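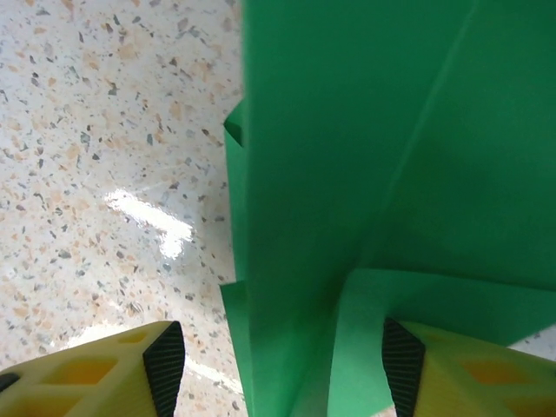 Folded green sheet between the fingers of a gripper, over a terrazzo floor.

We Need a Rule for What Counts as Folded

By Leonidas Moschos

When a supplier tells me that its robot can fold, I ask what it means by the word. The answer is often a success rate. Last September I read one report with 466 attempts and a very good number at the end, and in all its pages there was no sentence that said when a fold is finished and when it is a failure. I read it two times to be sure.

I have worked many years with machines that handle soft goods, first in packing and later in acceptance testing. With hard parts our profession has good habits. A bracket is inside the tolerance or it is outside, and the drawing tells you the tolerance. With paper, foam and cloth we became lazy. The material moves, it opens again when you release it, two layers slide and the edge makes a small step. Somebody looks at it and says "good enough," and this opinion goes into the table as a fact.

I do not blame the people who look. My colleague Antigoni Lambrakis once gave the same 50 folded sheets to two inspectors, both experienced. They disagreed on so many that she stopped the exercise and wrote a definition before she continued. It said how far one edge may stand out from the edge under it, how long to wait after release before measuring, and what to do with a crease in the wrong place. The definition took one page. After this the inspectors still argued, but they argued about the page, and the page could be corrected.

This is the first rule I would like to see in every test of this kind: write the definition before the first attempt, and put a date on it. If it changes during the test, start the count again. I know this hurts. At Nallska we lost 42 attempts in this way and the production manager did not speak to me at lunch.

The second rule is about people. I think a person who corrects the sheet by hand, even with one finger, has ended the attempt. Rafail Karras, whose judgment I respect, does not agree. He says that in a real workshop an operator will always help a little, and a test which forbids it measures a situation that does not exist. I accept his argument for the workshop. For the report, I ask only that the helped attempts have their own column. A customer who buys a machine for night work, with no operator in the room, has the right to see this column.

The third rule is to keep the failures. Joltau, to its credit, sent us all its records from the spring trial, 2,438 of them, including many that were embarrassing. We learned more from the bad ones than from the summary. There was a group of failures where the grip was fine and the sheet had been put down with an old crease already in it. If those had been deleted as "operator error," we would have bought a better gripper that we did not need.

Some engineers will say that a standard at this stage makes development slow. I heard this when we discussed marking safe distances on the floor, and I heard it about emergency stops. Small companies are afraid of paper, and I understand them, for I worked in one. But the text I propose is short, and no outside laboratory is necessary. A supplier can begin with its next trial.

What I would leave open is the tolerance itself. A sheet for wrapping and a sheet for a medical tray should not have the same limit, and I do not trust any group, including mine, to choose one number for both. Let the buyer and the supplier agree on it in writing. Charalambos Tsoukalas has asked me to bring a draft to our next working meeting, and I will bring it with the tolerance line blank.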